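Ludell Football Club
Minutes of the club meeting, 08/10/2021

In the chair: Elaine Sampaio
Minutes taken by the secretary

1. Previous minutes
Agreed, with one correction. The June minutes said the new goal nets "have been ordered." They had been discussed. The nets have now been ordered, and the secretary has seen the receipt.

2. Face protection for players
Two first-team players have asked to wear padded head guards after the clash of heads in the Hekulach match. The supplier's leaflet says the guard "reduces impact worry." The chair asked what impact worry is and how it was measured. No answer was available. Players may wear them if the referee agrees and they pay for their own. The club will not be buying a set on the strength of a leaflet.

3. Rathnayake Cup
The draw gives us Sosetard away. Their secretary describes the field as "in excellent shape." Members who played there last season remember it differently, and long studs are advised. Bus hire is quoted at $300, up from last time with no reason given. The secretary is to ask for the reason in writing and get a second price before anything is signed.

4. Match-day food
A proposal was read out to serve hot food at home games. It claims the stand would pay for itself in 8 matches. The chair noted that this assumes good weather, a full crowd and everyone buying two of everything. Gate figures do not support it: 121 paid at the last home game, and that was the derby.

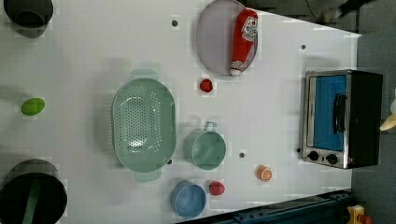
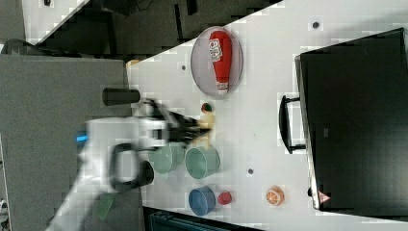
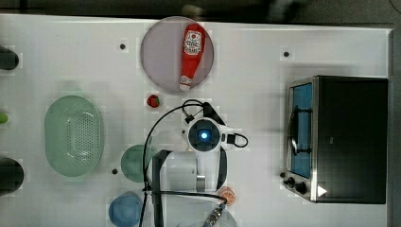

The proposal was not voted on. It can come back with real prices and the names of people willing to do the early shift. Several members spoke warmly in favor of hot food. None of them offered to do the early shift.

5. Squad numbers
The coach wants 21 players registered for the season. The chair pointed out that training has not looked like that since June, and that a registration fee is owed for each name whether the player turns up or not. The coach says attendance will improve once the cup starts. This was also said last year. Left with the coach, who is to bring a list of players who have paid their dues.

6. Sponsorship
An offer has come in for the shirt fronts. The letter uses the word "partnership" throughout and does not mention a sum. Reply to be sent asking for one.

7. Any other business
The floodlight nearest the car park is flickering again. The electrician's view is that it is fixed. To be looked at after dark this time.

Next meeting after the Sosetard game, same room.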